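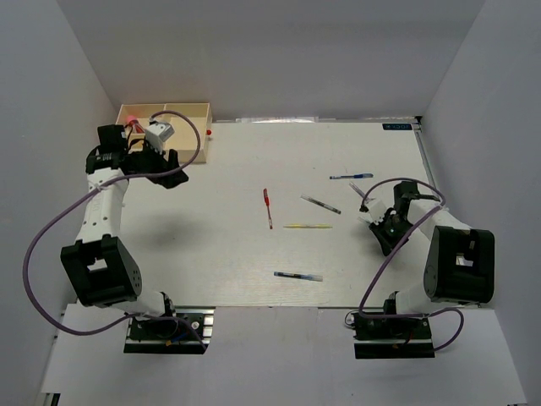

Can a machine tidy up a desk by itself yet?
Some of the time, on a small desk, with a person close enough to reach the stop button – and the list we go through before every run is a good part of what makes it work at all.

Tabletop cell inspection, Royer bench, two arms
Task: pens into the divided box
Checked by: Usa Sangkhawat
Second look: Szabolcs Sipos
Month: February

1. Base mounts tight on both sides. OK
Comment: I put a wrench on every bolt, left arm first. Please do the same even if the person before you swears they did it!

2. Cables free to move. WATCH
Comment: These are the long purple-gray ones, and they loop quite widely. The left one swings out in front of the wall and back under the elbow housing, and the right one runs over the tabletop near the front edge. I would love to see a clip on each of them before we raise the speed again. Szabolcs agrees, and has asked Kulap Inthanon to order some.

3. Connectors at the mounts seated. OK
Comment: Pressed in by hand with the power off.

4. Gripper fingers clean and closing evenly. OK
Comment: Wiped down. Ink does get on them sooner or later, so keep a cloth handy.

5. Box in its corner. OK
Comment: It goes in the far left corner, divider running from the back. The walls are nice and low, which is kind to a gripper that comes in a little short.

6. Pens spread out, caps on. OK
Comment: Lay them at different angles, as you would find them on anybody's desk after a long afternoon. The clear barrels are the hard ones on a white top, and I'd keep them in the mix all the same, because my own kitchen drawer is full of them.

7. Stop button tested. OK
Comment: Tested 2 times, once for each arm.

8. Person present for the whole run. OK
Comment: Limit is 60 minutes, then swap. Thanakorn Thepsuriya takes the next turn.

General remarks: people ask me whether they could have one of these at home, and I always tell them I'd trust it with pens well before I'd trust it with glasses. It is a pleasure to watch on a good day, though – I do get fond of the thing. Run sheet 262 stays open until the clips are on.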